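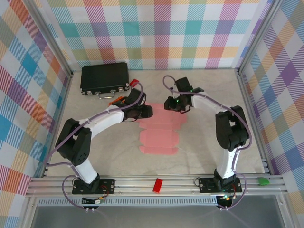

### 3.2 Looking after the folding cell

I'll admit we treated upkeep as an afterthought at first. The Drondden cell has two arms on one aluminium rail, and both of them work on the same patch of floor, so a small slip on either side shows up as a badly creased lid. By August we had logged 2372 folding attempts, and most of my notes from that stretch are about cables and loose screws — hardly a word about cardboard.

My routine now is simple. I check the base plate bolts every 80 attempts, move each elbow through its full range by hand with the power off, and watch the cable loops for snags. Then I zero the servos and run 7 slow closes on each gripper (Fig. 4). If the finger tips don't meet squarely, I reseat the printed fingers before touching any software.

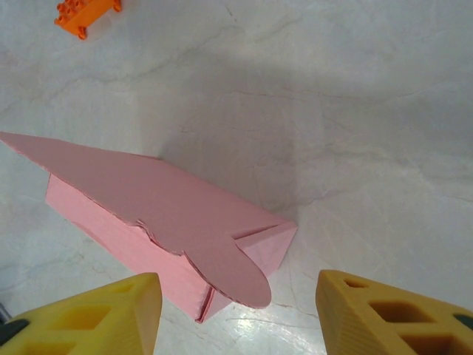

**Figure 4.** A pink card box and the yellow printed fingers.

Do the fingers need replacing often? We changed them 11 times over the whole study, always as a pair.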